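**Automação** | Março

# Dedton compara duas garras em simulação e fica com a de dedos abertos

A Dedton terminou a comparação entre duas garras de dois dedos para o seu braço de bancada e vai seguir com o modelo da Ondier. O ensaio foi feito inteiramente em simulação, com o mesmo braço, o mesmo controlador e a mesma câmera de punho, e ocupou a equipe de manipulação durante boa parte do mês.

Cada garra fez 100 tentativas de preensão sobre um tampo de madeira virtual. A da Ondier completou 86 delas e falhou em 14. A concorrente, fornecida pela Sirko, teve desempenho inferior nas peças de parede curva, segundo o relatório interno, que não traz o número fechado para esse modelo porque parte das tentativas foi refeita depois de uma troca de parâmetros de atrito. A empresa diz que vai publicar os dois resultados juntos quando a segunda série for repetida com os valores corrigidos.

O critério de sucesso foi simples: fechar os dedos sobre a peça, erguê-la e mantê-la no ar até o fim da contagem do controlador. Peça que escorregava durante a subida contava como falha, mesmo que ficasse presa por uma ponta. Também contava como falha qualquer tentativa em que o braço parasse por limite de força antes de tocar o objeto.

A maior parte do trabalho foi gasta com a câmera. Montada no punho, ela acompanha a garra até o contato, e na aproximação final a peça toma quase toda a imagem. O estimador de posição precisa então decidir com muito pouco: uma borda, um reflexo, um rebaixo circular na superfície escura, e as pontas dos dedos de cada lado.

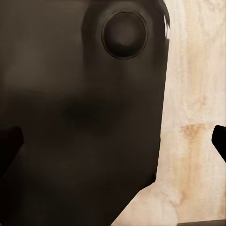
Na primeira versão do software, o controlador descartava as leituras feitas nessa distância e concluía o movimento às cegas, usando a última posição considerada confiável. O método servia para peças grandes e baixas. Com objetos de borda arredondada, o erro acumulado bastava para que um dos dedos descesse em cima da peça em vez de passar ao lado dela.

A versão usada no ensaio mantém a câmera ativa até o fim e dá mais peso às bordas verticais. A mudança aumentou o tempo de cada ciclo, e a Dedton não divulgou de quanto foi o acréscimo. O relatório registra apenas que a demora foi considerada aceitável para a célula de separação em que o braço deve trabalhar, onde o ritmo é ditado pela esteira de saída.

As duas garras têm curso parecido e foram testadas com a mesma força máxima. A diferença principal está nos dedos. Os da Ondier são pretos, de ponta afilada, com um recorte triangular estreito. Os da Sirko são maciços e mais largos na base. No simulador, o recorte reduz a massa na extremidade e deixa o dedo ceder um pouco quando encosta numa parede, o que ajuda nas peças em forma de recipiente, que precisam ser seguras com um dedo por dentro e outro por fora.

Esse tipo de pega foi o que mais pesou na decisão. Quando a borda fica entre os dois dedos, a parede da peça encobre parte da visão da câmera, e o lado interno costuma estar na sombra. O controlador tem de confiar na posição do dedo de fora e deduzir a do outro. Das falhas da garra da Ondier, a maioria ocorreu nessa configuração, quase sempre por fechamento antecipado.
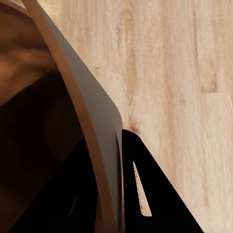
Sevora, que acompanha o projeto pelo lado da integração, fez uma ressalva: o modelo de contato usado no simulador trata a parede da peça como rígida, e um dedo que cede contra uma parede que também cede pode se comportar de outra maneira. Na sua avaliação, o resultado vale para escolher entre as duas garras e ainda não serve para prometer uma taxa de acerto na célula real. Pediu que a próxima série inclua peças de parede fina e pelo menos uma variação de iluminação.

A Dedton aceitou os dois pedidos. A variação de luz já estava prevista, pois toda a primeira série foi feita com luz difusa, condição favorável para a câmera. O galpão onde a célula será instalada tem janelas altas de um lado só, e a equipe espera reflexos fortes no período da manhã.

Outro ponto que volta à bancada é a textura do tampo. O simulador usa uma madeira clara, com veios longos e algumas faixas mais escuras. Nas primeiras rodadas, o detector de bordas chegou a confundir um veio com o contorno de uma peça e mandou o braço descer sobre a superfície vazia. O problema foi contornado com um filtro que compara duas leituras seguidas, tomadas de alturas diferentes, e só aceita a borda que se desloca como se deslocaria a de um objeto com volume.

Para verificar o filtro, a equipe rodou cerca de 100 descidas sem alvo, com a garra aberta, apenas para ver se o controlador tentaria fechar os dedos. Essas descidas não entraram na contagem do ensaio principal. O relatório recomenda repeti-las sempre que o tampo ou a câmera forem trocados, e pede que os registros fiquem guardados junto com a versão do software correspondente.

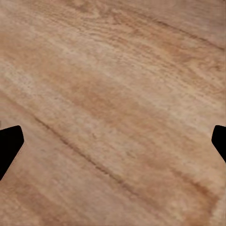
*Garra aberta sobre o tampo de madeira, em simulação.*

A próxima etapa é a passagem para o braço físico. A Ondier deve entregar um par de dedos de reposição junto com a garra, e a Dedton pretende manter a câmera no punho, na mesma inclinação usada no simulador, para que as imagens das duas etapas possam ser comparadas diretamente. O controlador não muda.

A garra da Sirko continua na bancada como referência até que a segunda série seja refeita. A empresa não descarta usá-la em outra célula, de peças planas, em que as duas tiveram comportamento semelhante e a base mais larga dos dedos não atrapalha.

Os primeiros testes com o equipamento montado estão previstos para abril, ainda sem peças de cliente. O contrato da célula de separação só será discutido depois deles.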